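The Miranda Bread Proofing Cloth
5 min read
214 shares | 18 comments

I started making proofing cloths because I ruined three good ones in a month. I bake sourdough most weekends, and every cloth I bought either glued itself to the dough or shed fluff all over the crust. So I bought a bolt of heavy linen from a mill that was clearing out its stock, cut it up on the kitchen floor, and started handing pieces to friends. One of them asked for six more. That was the beginning of Wakisstead, and the Miranda is still the thing we sell the most of.

It's a baker's couche, if you like the proper word. You lay it out, rub flour into it, and pleat it up between your shaped loaves so they rise upward and don't spread into each other. It's great for baguettes and bâtards, and I use mine for rolls too (and once for a very long focaccia that I don't recommend trying to move).

What you get

One cloth, 100% flax linen, undyed, in a weight of 500 grams per square meter. That's heavy! Most of the ones I bought early on were half that, and they flopped over as soon as the dough leaned on them. The Miranda stands up in a pleat by itself. The long edges are the mill's own selvage, and the short ends are hemmed with a flat double fold.

It comes in two sizes:

Regular, 45 x 90 cm, fits a half sheet pan with room to pleat
Long, 60 x 153 cm, for a big batch on a table or a proofing board

If you bake two or three loaves at a time, get the Regular. I know I should be trying to sell you the big one, but it's a lot of cloth to store, and my own Long comes out mostly before holidays. 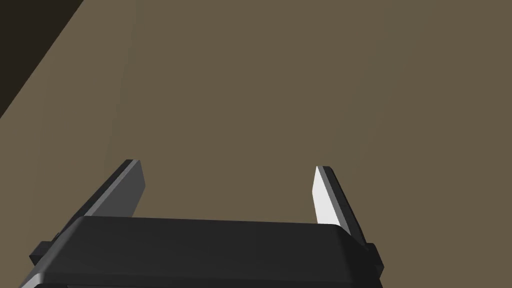 Getting it ready the first time is the part people write to me about. Don't wash it. Shake it out, put it flat on the counter, and rub in a good handful of flour with your palm until the weave looks filled. I use half white rice flour and half bread flour. Tap off the extra, then do it again. The first two or three bakes may grab a little, especially with a wet dough, so start with something stiffer if you can. After that the cloth gets better and better, and mine now needs barely a dusting.

Looking after it

When you're done, hang it over a chair or a rail until it's completely dry. Then scrape off any stuck bits with a bench scraper or a stiff brush, roll it up loosely, and put it somewhere airy. Please don't seal it in a plastic bag. I did that with an early one in January and found it in the spring with gray spots all down the middle, and that was the end of that.

If you really have to wash it (egg, oil, a toddler), use cold water and no soap, and expect it to shrink a bit. You'll need to season it again from scratch.

What other bakers say

"I was getting flat baguettes for years and blaming my flour. Two bakes with the Long and they finally have some height. The hem did come loose at one corner and they sent me a new cloth right away." Murali D'Souza

That loose hem was a fair complaint, by the way. We changed to a thicker thread after a few of those came in, and the cloths going out now all have it. If yours is an older one and the corner starts to go, send me a note with your order number and I'll sort it out.

Does it work with round loaves?

Sort of. You can nest a boule in a loose fold, but you'll get a nicer shape from a basket. Our Pornel liner is cut from the same linen and fits most round baskets up to 25 cm.

Do I need a transfer board?

For baguettes, yes, I'd say so. Rolling a risen baguette onto a peel by hand is a good way to end up with a question mark. The Tudeo board is thin, light, and a little longer than the Regular is wide, so you can flip the loaf onto it from the pleat and slide it off again.

Shipping

Cloths go out on Tuesdays and Fridays, rolled on a cardboard tube so there are no hard creases. The Regular is in stock. The Long is back on the shelf from 4 Oct 2025, and if you were on the waiting list you'll already have an email from me with a link.

18 comments

Related items
Pornel Round Basket Liner
Tudeo Transfer Board
Flour Shaker, Fine Mesh
Miranda Offcuts Bundle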